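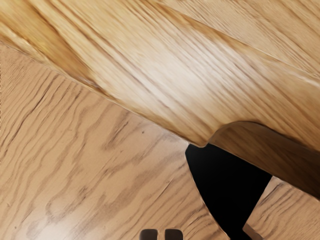
*Oak panel over oak tabletop, gripper fingertips at the bottom. Simulated view, Paredes furniture shop planning study.*

## Budget first, arm second

Jusville — Paredes makes tables. Round ones, oval ones, a few odd shapes for restaurants. Last spring the owners decided they wanted a robot to handle panels between sanding and assembly, and they did what most small shops do. They called for a price on the arm.

The arm was the easy number. Everything else took until April.

Start with the gripper. Paredes had a quote from Truvum for a two-finger unit, spare fingertips extra. Fine for rails and legs. Wide panels, maybe not. Truvum suggested a vacuum head as a second tool, then a tool changer so the arm could swap between the two, then a bigger air line to feed it. Three more lines on the sheet before lunch.

So the shop paid for simulation time first. Pevbridge, the integrator, charges $70 an hour for it and asked for the real part drawings, curved edges and all. Wood grain too, becuase the vision system has to find the edge of one oak piece lying on top of another oak piece. Same tan color, more or less. Grain going a different way. A person sees it right off. Software needs help, and help costs money: better lights, a second camera, or a week of somebody tuning.

Paredes put $3553 down for the study. It felt like a lot for no hardware — the foreman's phrase was less polite. But the study moved things around on the budget. The second camera stayed. The fancy fence went, replaced by a plain one and a floor scanner. Cycle time turned out to matter less than reach, so the shop is now pricing a slower arm with a longer one.

Floor space was the ugly part. The building went up in 1818 as a mill and the floor is not flat, not even close. Pevbridge wants a steel base plate under the robot, and the plate wants a level pad under it. Concrete work was on nobodys quote. Ask early. Also ask who pays for the electrician.

Then the stuff that comes back every year. Fingertip pads wear. Suction cups wear faster. Dust gets into everything, and a shop that sands oak all day should plan on filters and covers. Paredes set aside $300 a month for it and expects to argue about the amount.

Some questions the shop now sends with every request for a quote:

- Does the price include the gripper, cables and controller?
- Who owns the program files after handover?
- How long for a replacement part, in days?
- Is training on site, and for how many people?
- What does a new table shape cost to add?

Truvum answered four of the five. Pevbridge answered all of them but wanted a call to go over the last one. New shapes are billed by the hour, same rate as the study.

No order yet. The concrete quote is due back first, and the lease on the sanding room has to be renewed before anyone bolts anything to the floor.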